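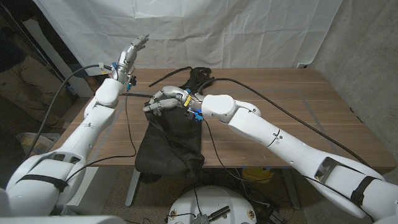 *Fig. 4. Right hand gripping the cloth, left hand raised.*

## 7. Apron folding (Birnent Robotics Club, fall event and later)

The apron went on the task list in November, when everyone agreed it would be easier than a shirt. It has straps.

1. Put the apron on the table before you power the arms. Any heap will do for the "messy start" round.
2. Check that the cables have slack on both sides. An arm that runs out of cable will still try to finish its move.
3. Start the Masero script and pick `apron_flat`. Wait for the prompt – it takes 30 seconds and looks frozen the whole time.
4. Bring the fingers down to the cloth slowly.

**Caution:** Keep your own hands off the table while the arms are live. Pointing counts.
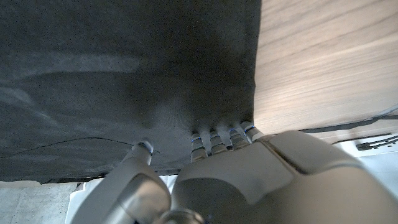
Skenis, 1/24/21

Revised after the Sunday session. Pressing with all the fingertips gathers the cloth in front of them, so set the press depth to 2 for black fabric. The old value of 7 was chosen for towels and, we suspect, by guessing.

5. Spread the apron with the bib toward the far edge. Let the hem hang over the near one.
6. Pull the straps clear of the body. A strap under the cloth will be folded in with great care and then fall out.
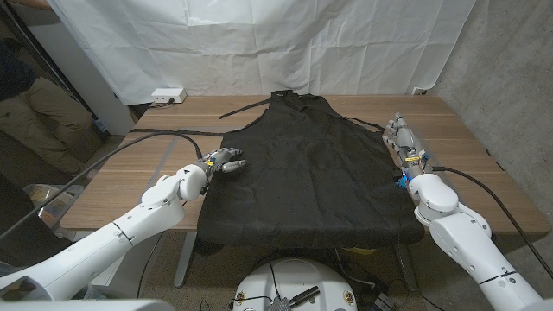
*Fig. 6. Apron laid flat, hands at the sides.*

7. Run `fold_sides`, then `fold_up`. If the script stops with error 2631, restart it. We have read the log and it is no help.

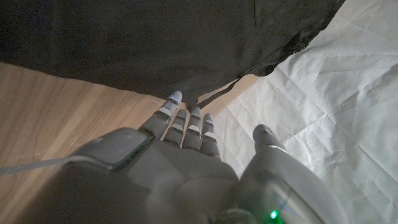

Hem pickup is where most runs go wrong. The script wants one finger under the edge before the thumb closes, and it has firm views about the angle. Bring the index fingertip right up to the hem, with the thumb well out to the side, and check the wrist view before you confirm. Frayed spots along the edge can pass for a good grip, so pick a clean stretch.

**Note:** Save the log under your team name. "test" is taken, as is "test_final".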